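Home | Collection | Visit | Loans and Copies | Questions | Contact

Wetham Print Room: questions we receive often

What is kept in the Print Room?
We keep 2444 works on paper. Most of them are etchings and woodcuts, and there is also a smaller group of watercolors. The oldest sheets came to us with the Tusance gift, and they are mostly views of rivers and harbors.

Can I see a work which is not on the wall?
Yes. Please write to us before your visit and tell us the number of the work from the online list. You can ask for up to 6 works for one visit. If a work is very large, we will maybe ask you to choose fewer.

Do I need to be a student or a researcher?
No. Everybody can ask for a place at the viewing table. Children are welcome together with an adult.

What can I bring to the table?
Pencil, paper and a laptop. Pens, drinks and bags stay in the lockers near the entrance. We do not give gloves for paper works. Clean and dry hands are better for turning a sheet.

What is the difference between an etching and an engraving?
In an engraving the artist cuts the line directly in the metal with a sharp tool. In an etching the artist draws through a layer of wax, and then acid makes the line. An engraved line often becomes thin at its end. An etched line is more free and looks more like drawing with a pen.

Why are the watercolors shown only for a short time?
Light makes the colors pale, and this damage cannot be repaired. We show a watercolor under light of 50 lux, and after the exhibition it rests in its box for a long period. The Thomas album is shown one page at a time, and the page is changed every December.

Why does the same print appear two times in your list?
It can be two different states. The artist printed the plate, then changed something on it and printed again. Please look at the line "State" in the record.

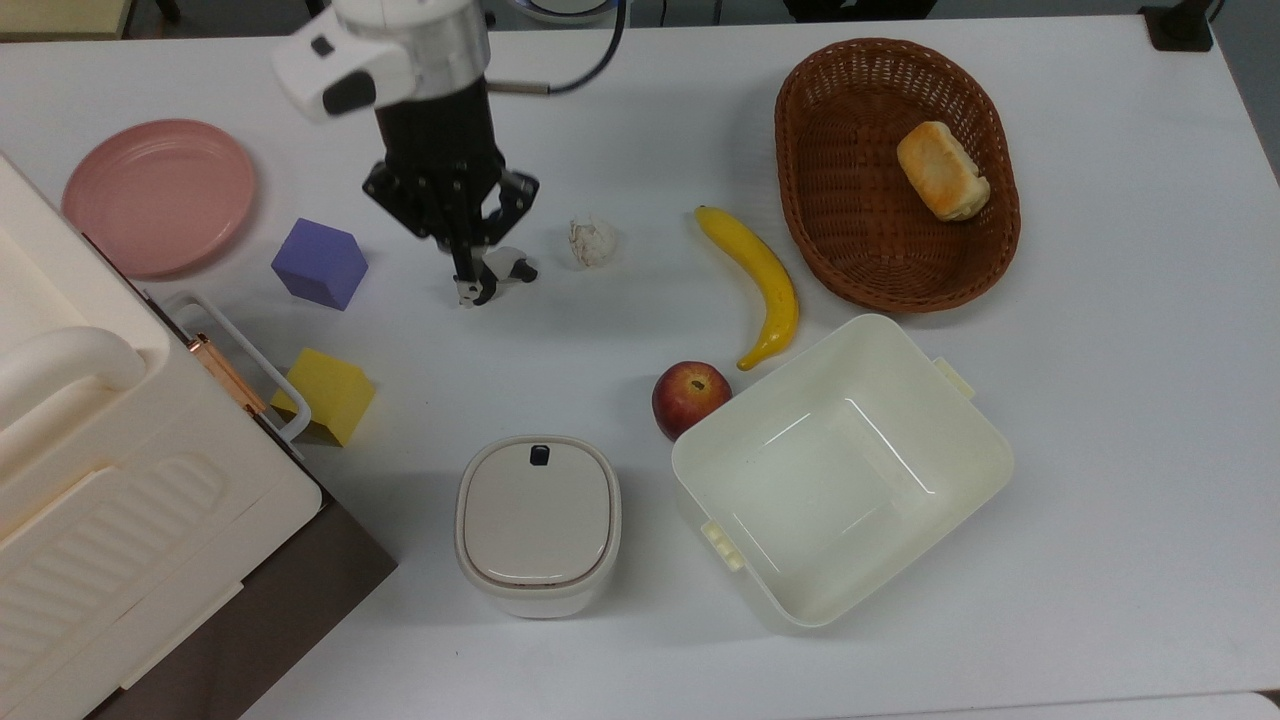
Wetham Print Room – Department of Works on Paper

Can I take photographs?
For your own use, yes, without flash and without tripod. For a book or a website you need a file from us. We send files at 400 dpi, and the order form is on the page "Loans and Copies".

Can you tell me how much my print is worth?
We are sorry, we do not give prices. We can look at a print and say which technique it is, if you send us a clear photo of the front and the back.

What is Prulteo?
It is the name of our online list. You can search there by artist, technique or year. Some records still have no picture.

Last changed: 15/06/2023

Related pages
How to read a print record
The Tusance gift: rivers and harbors
Thomas album, page by page
Order form for copies
Caring for paper at home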